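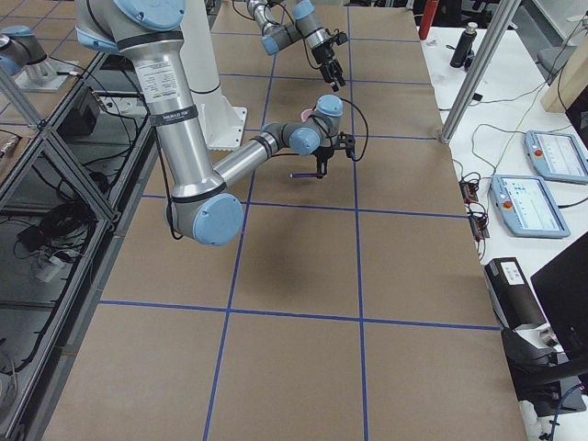
Kraft paper and blue tape on a shared work table - worth it?

tapeskeptic
Our workroom at Stenent is switching to this after someone saw it at Dramelwood. Brown paper over the whole top, blue tape in a grid, markers kept in a cup. I don't buy it. Paper wrinkles, tape lifts, and in a month you're peeling it all off and starting over. What is wrong with a bare table and a wet rag?

pisen_fan
A bare table is fine until somebody goes off the edge of the page with a purple marker. We used a wet rag for years and our top looks like a map. Paper is cheap. I say do it.

tapeskeptic
Cheap once, maybe. How often do you change yours?

pisen_fan
Every 2 weeks. Less in July when the place is half empty.

Ecaterina Surdu
I'm with the OP on the tape and against him on the paper. Paper has a job. The grid mostly makes people feel organized. Look where stuff gets put down:

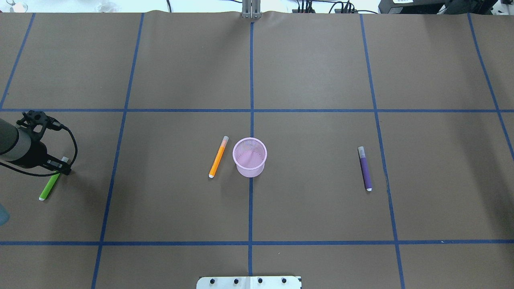 Pink mesh cup and orange marker, grid by blue tape

The cup is straddling a line. So what was the line for?

gridlock4
It was for laying things out, and one cup over a line doesn't sink the idea. I can tell someone "next square over" and they know where I mean. Try that on a blank sheet.

Ecaterina Surdu
You can say "a bit to the left" on a blank sheet. People managed.

tapeskeptic
Thank you. Also the tape has thick edges. Run a marker across one and you get a bump in your line.

gridlock4
Then draw inside the square? They're big.

pisen_fan
My gripe is the cup. A little light cup out in the middle of a big table is going to get knocked over. Ours lived there for a while and I picked up markers all day long. Put it at the end and walk over when you need a color.

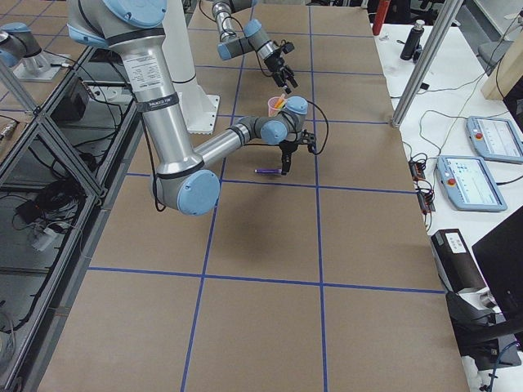 And half of them never make it back in the cup anyway, wherever you put it. Stanciu, where I was before, bought a heavy pot for the markers and they still ended up lying all over the paper.

gridlock4
So it's the people and the cup makes no difference. Leave it in the middle where they can reach it.

tapeskeptic
I'll go along with the paper. If they want tape they can do one corner first and show me it lasts. I'm not spending a morning on my knees lining up blue strips.

Ecaterina Surdu
Get somebody on the other end of the roll when you lay the paper. Creases don't come out later, whatever pisen_fan tells you.

pisen_fan
I never said they did.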